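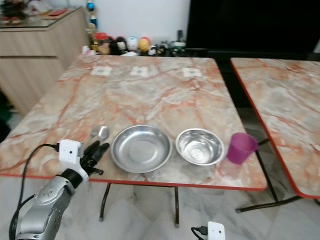 Home | Vehicles | Fleet News | Service | Parts | Contact

Filed under: Vans and Light Trucks

Brandholm brings a crew cab to the Wallberg range

From September the Wallberg van can be ordered also as a crew cab, with a second row of seats behind the driver and a closed cargo area at the rear. Until now our customers who needed to carry more than three persons had to choose the window version and remove the last row by themselves, or to send the van to an outside workshop for conversion. The new model comes finished from the factory and is covered by the same warranty as the panel van.

The crew cab is offered in the medium and the long body, in both cases with the standard roof. The high roof is not available for the moment. Between the second row and the cargo area there is a fixed bulkhead with a window in the upper part. In the long body the bulkhead has a small opening at floor level, so pipes or boards can go under the rear bench. This opening was requested by many plumbers and electricians who have the panel van already.

Payload is 1,302 kilograms for the medium body with the diesel engine and manual gearbox. If you order the automatic gearbox or the towing package, please ask the dealer for the exact figure of your vehicle, as each option takes something away. The rear bench has its own heating outlet and two charging sockets. Under the bench is a storage box which can be locked with the vehicle key.

The engines are not changed. Customers can choose between the two diesel outputs, and the electric drive will follow for the medium body only. We do not have yet a price for the electric crew cab and we prefer not to give an estimate. Dealers will receive the price list together with the colour chart.

Some words about the seats. The first demonstration vehicles had a bench in a light grey cloth, and several fleet managers told us that it would not stay clean for a week on a building site. The production vehicles have a dark vinyl as standard - the cloth can still be ordered at no extra charge. The centre seat in the second row has a full three-point belt and a head restraint, the same as the outer seats.

For companies which are running older Wallberg vans, most of the accessories can be moved over. The roof rack and the ladder roller fit without changes. The side shelving does not fit in the medium body, where the cargo area is shorter, but a reduced set is available under part number 655 in the accessories catalogue. The rubber floor mat must be ordered new.

A demonstration vehicle is now at our Brurby centre and can be driven by appointment. Please bring your licence, and if possible bring also the people who will sit in the back, they are often forgotten when a van is chosen. The test route takes 50 minutes and includes a part on gravel and a reversing area with marked bays. The second vehicle goes to the Chmielewska dealership and will stay there until the end of the month.

Orders placed before the end of September will be built in the first production group. The service intervals are the same as for the panel van, and existing service contracts can be extended to the crew cab without a new application. Fleet customers should speak with their usual contact at Brandholm, all others can call the sales desk in Brurby from 8 in the morning.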